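Dean Hulme Would Like You to Stop Buying Countertop Samples

Dean Hulme answers his door holding a grout float, which he then forgets to put down for the first half hour. He has been renovating kitchens in and near Dreltbridge long enough to have torn out some of his own early work, an experience he compares to running into an ex at the dentist. "You think, well, I was young," he says. "And then you think, who let me do that to a corner?"

He had agreed to talk about how people choose the surfaces in their kitchens. His view is that mostly they don't. They get tired, and whatever they are looking at when they get tired is the kitchen.

"I had a couple with 72 samples," he says. "Stone, tile, cabinet doors, all laid out on the living room floor so you had to hop across to get to the bathroom. They'd been at it since April. I asked which ones they liked and the husband pointed at the rug."

The couple went with the white and gray stone and the small square tile in the end. A great many of his customers do. Hulme has no quarrel with it. He thinks a soft gray vein is the most forgiving thing you can put in a kitchen, as it already looks as if somebody has spilled something and wiped it up badly.

"People say they want character," he says. "What they want is for the crumbs not to show. Veining is crumbs that you paid for."

We are in his own kitchen for this part of the conversation, and I should report that his own counter is orange laminate, installed by a previous owner. He has been meaning to get to it. On the wall above the stove there is a patch of bare plaster where he took off some tiles to see what was underneath. What was underneath was plaster. I asked when he had taken them off and he offered me coffee.

The tile is where he gets worked up. He is a mosaic man. He likes the little ones, an inch or two across, in what he calls pond colors: greens, grays, the tan of an old envelope. He keeps a box of leftovers from a line called Celtura, and he will tip it out on the table for you whether or not you have finished your sandwich.

"One big tile is one opinion," he says. "If you hate it, you hate it every three feet. A wall of small ones, you can't hate them all. You'd need to be home all day."

The argument against small tile is grout, and there is plenty of it. Hulme admits this the way a man admits his dog barks. He once worked out the running length of grout in a modest backsplash and came up with 218 feet, a number he now regrets telling customers before they have signed anything. His advice is to use a pale grout if you cook like a saint and a darker one if you own a frying pan.

"There's a woman who called me back because her grout had changed color behind the stove," he says. "I went and looked. I said, ma'am, that's bolognese."

Then there is the matter of what goes on top of the counter once it is in. Hulme believes that everyone who puts down pale stone will, inside of a month, cover the best part of it with a cutting board, and he has stopped fighting it. He has come around to bamboo for this. It is warm next to the gray, it doesn't pretend to be an heirloom, and the good ones have a groove around the rim so the tomato stays where you put it.
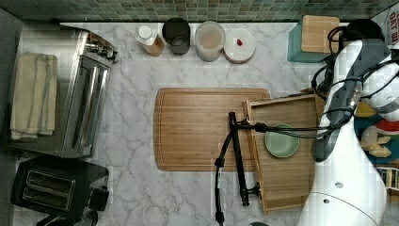
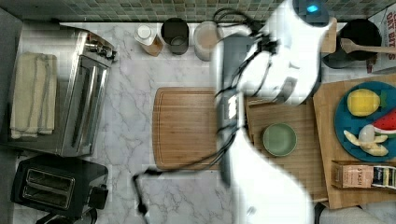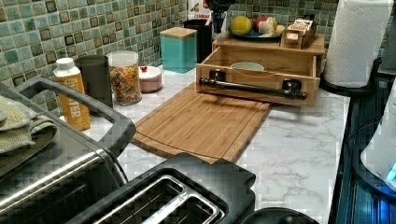

Pale counter, gray veining, small square tile.

"You spend the money on the stone and then you put a plank on it," he says. "I do the same thing with my couch. There's a blanket on it I've never liked."

He has less patience with showrooms. The one he uses most is Bellini, out past the feed store, and he gets along with everybody there, but he objects to the lighting. Nothing in an actual house is lit like that, he says, unless you're having something removed. He tells customers to carry the sample home, lay it flat where the counter will be, and leave it alone until they have made at least one bad dinner next to it. Stone should be looked at lying down. People hold it up in front of their face like a mirror, and then they're surprised when it looks different on its back.

"So do I," he adds.

I asked him about cost, which I had been told he enjoys. He does not enjoy it. He will say that the slab is rarely what sinks anybody. It's the sink cutout, the extra outlet, the wall that was straight until someone held a level to it. He writes his estimates by hand and leaves a blank line at the bottom marked "other," and customers always ask what goes on it. He tells them he doesn't know yet and neither do they.

"A fellow offered me 100 dollars to cross that line out," he says. "Just so he wouldn't have to look at it. I took the money off the bill, crossed out the line, and wrote it again on the back."

Had it been needed?

"There was a pipe," he says, and looks out the window for a while.

His own training was informal. He started with a small outfit called Gotow, where he spent a year mixing thinset and being told he was doing it wrong by a man who never said what right would be. He learned to cut tile by ruining it. He still thinks this is the only way, and keeps a bucket of broken pieces by the saw so that anyone helping him can feel at ease. The bucket is labeled SCHOOL.

What has changed, in his opinion, is that customers now come in with pictures. They used to come in with a neighbor. A neighbor's kitchen had a smell, and a drawer that stuck, and you could ask the neighbor whether they were sorry. He doesn't mind the pictures. He only wishes that one of them, some time, would have a toaster in it.

"I ask them where the toaster goes," he says. "You'd think I'd asked where they were planning to be buried."

For the record, Hulme's toaster lives on top of his refrigerator, where he has to reach up and fish for the toast. He regards this as temporary. It has been there through two refrigerators.

Toward the end I asked for the one thing he would tell somebody about to redo a kitchen, and he took the question seriously enough to set down the float. He said to measure the refrigerator door open as well as closed. Then he said to pick the tile before the paint, as paint comes in every color there is and tile comes in 30, whatever the brochure claims. Then he said to buy an extra box and hide it from yourself, somewhere dry, with the name of the color written on the outside in marker.

He went to show me where he keeps his. It was behind the water heater, under a sled, and it was the wrong color.

"Well, that's the bathroom," he said, and put the sled back.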